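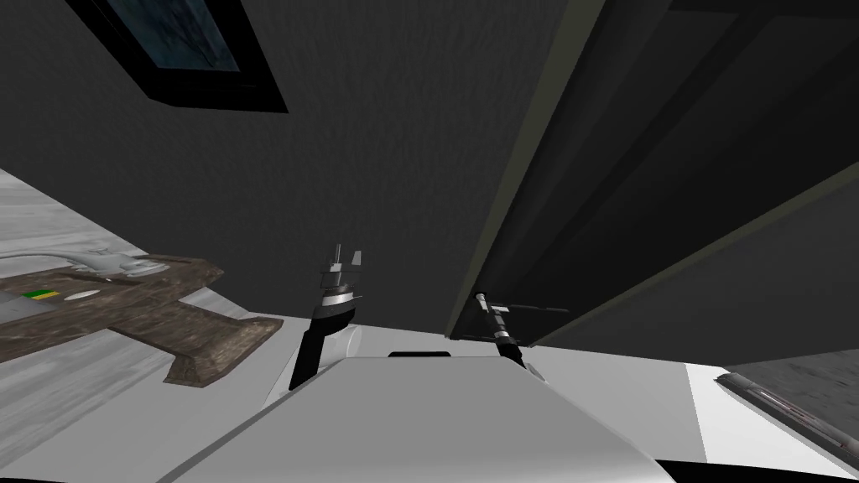

Looking up: a black frame set at an angle in a dark surface

Pramon 3854 mesh Wi-Fi kit review

July 26, 2019

If your router is at one end of the house and your bedroom is at the other, you probably know the problem already. Films stop to buffer, phones drop back to mobile data, and the laptop shows one bar when you need to send something.

The Pramon 3854 is a three-piece mesh kit meant to fix that. You plug one unit into your modem, put the other two around the house, and they share one network name. I have been using it at home for five weeks in place of a single Tkachenko router and a plug-in extender.

The kit costs £574, and for that money it has to be a good deal better than what most people get free from their broadband company.

What you get

There are three identical units in the box, three power supplies, one short network cable and a folded sheet of instructions. Any of the units can be the main one. Each is a squat white cylinder with a single light on the front and two network ports at the back. There is no USB port, so you can't plug in a hard drive or a printer. My old Tkachenko had one and I did use it, so I have had to move the printer on to Wi-Fi.

The power supplies are large. On an ordinary extension lead each one covers part of the next socket, and I had to rearrange the plugs behind the television to get everything in.

Setting it up

Setup is done through an app called Hokora. There is no way to do it from a web browser, and you need to create an account with an email address before the app will look for the units. I don't like having to do this for a router. It is becoming normal, though, and Pramon does let you turn off the usage reports afterwards. The switch is under Account, then Privacy, and it is on to begin with.

After that it was easy enough. The app finds the first unit over Bluetooth, asks for a network name and password, and then tells you to plug in the others one at a time. The second unit joined on the first attempt. The third took three tries, and only worked once I had set it up in the same room as the main unit and then carried it upstairs. The instruction sheet says you can set them up in place. I would ignore that and do all three side by side.

If you give the new network the same name and password as your old one, most of your devices will reconnect without you touching them. All of ours did except a wireless speaker and the heating controller, and both of those had to be reset.

Speed and coverage

Our broadband is a fairly ordinary fibre line that gives 38 Mbps on a cable straight from the modem. With the old router I got the full speed in the living room, a bit over half in the kitchen and almost nothing in the back bedroom. The extender helped in the bedroom but the connection dropped most evenings.

With the Pramon kit I get the full speed in every room downstairs and in both bedrooms. The loft room is slower, though it is good enough for video. I can also get a usable signal at the bottom of the garden, which I never could before.

Moving about the house on a video call worked well. There is sometimes a very short freeze on the stairs as the phone changes from one unit to the next, but the call doesn't drop.

If you have a much faster line than ours you may care more about how the units talk to each other. The 3854 uses a separate band for this, and copying large files between two computers upstairs was noticeably quicker than it had been. You can also join the units by cable if your house is wired for it. I tried this with one unit and it was picked up without any changes in the app.

Where to put the units

The advice in the app is to place each unit within two rooms of the next. In our house, with solid walls downstairs, that was too hopeful. Moving the second unit out of the dining room and into the hall made more difference than anything else I did. Keep them off the floor and out of cupboards. The app has a signal test that gives each unit a rating of good, fair or poor, and it is worth running again whenever you move one.

The app day to day

Hokora is clear to look at and slow to use. It takes several seconds to open the list of devices, and many of them turn up with names that mean nothing. You can rename them, and the names do stick.

Parental controls are basic. You can pause a device, or set hours when it has no access. Filtering by type of website needs a paid subscription after a free first month, and I let mine lapse. Guest Wi-Fi is free and works as it should.

There has been one software update while I have had the kit. It installed overnight and the network was back up by morning. Pramon says another is due in August which will let you turn off the front lights. I hope so, as the one on our landing is bright enough to be a nuisance.

Problems

The network has gone down once in five weeks. All three lights turned orange and the app could not find anything, so I switched the main unit off and on again and it came back. The modem was working throughout.

The other complaint is the number of ports. Two on each unit is not many, and one on the main unit is taken up by the modem. I had to buy a small switch for the television and games console.

Should you buy it?

In a flat or a small house, no. One decent router in a better position will do the job for far less. Try moving the one you have first.

For a larger house, or an older one with thick walls, the 3854 does work, and it has been more reliable than the router and extender it replaced. It is expensive, and I would not pay more for it than I did. Nuswood also sells a two-piece version of the kit, and if you don't need to reach a loft or a garden I would start with that and add a third unit later.

Good: strong signal in every main room, steady on calls, can be joined by cable

Bad: price, few ports, account needed, bulky plugs

Score: 7 out of 10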